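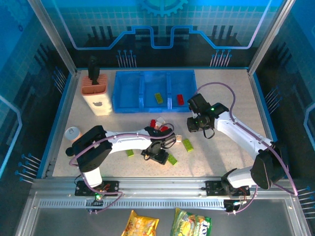
Figure 1. The two-arm workcell during a sorting trial, with the three-compartment tray at the back of the table.

Comparison of Two Gripper Finger Designs for Small-Part Sorting
Project report, Department of Engineering, Manstead College
Authors: Esi Agyeman and Dzifa Agbeko

1. Purpose

The project compared two sets of gripper fingers on a tabletop workcell with two arms mounted on a shared front rail. The department wished to know which set should be fitted as standard before the workcell is used for first-year teaching. The task chosen was the sorting of toy building bricks by colour into a tray with three compartments. Bricks were selected as they are cheap, consistent in size and awkward to grasp when they lie at an angle.

2. Equipment

Both arms carry a black gripper at the wrist. The first finger set, referred to here as Skanero, is flat and rigid. The second, Saavedra, has a softer contact pad and a slightly narrower tip. Control was provided by the Sender software already in use in the laboratory, and no changes were made to its motion settings between sets.

Parts were laid out near the centre of the table, within reach of both arms. The tray was kept towards the back and the pink organiser block to its left, so that each arm had to lift its load over the tray wall. A cable runs along each arm and had to be allowed for when the paths were planned.

3. Method

A total of 622 grasps were attempted, divided equally between the two finger sets. A grasp was recorded as successful if the brick was released inside the correct compartment. The final position of the brick was not scored, and a brick resting at an angle, such as the yellow-green one in the middle compartment in Figure 1, was accepted.

Bricks were scattered by hand before each run. Where two pieces lay one against the other they were left as they fell - the teaching exercise will present the same difficulty.

4. Results

Of all the grasps attempted, 108 failed. The majority of failures occurred with the Skanero fingers, and most of these involved pieces lying close together, where the rigid tips pushed the neighbouring piece away or closed on both. The Saavedra fingers performed better in piles but were slower to release, and on several runs a brick remained against the pad until the arm had begun its return.

Reach was a further limit. Bricks lying beneath the upper segment of the left arm were difficult for that arm to approach, and were passed to the right arm where possible.

5. Recommendations

The Saavedra fingers should be fitted to both arms for the teaching exercise. A short pause should be added after release. The pads should be inspected in April, when the workcell is next serviced, and replaced if the surface has become smooth.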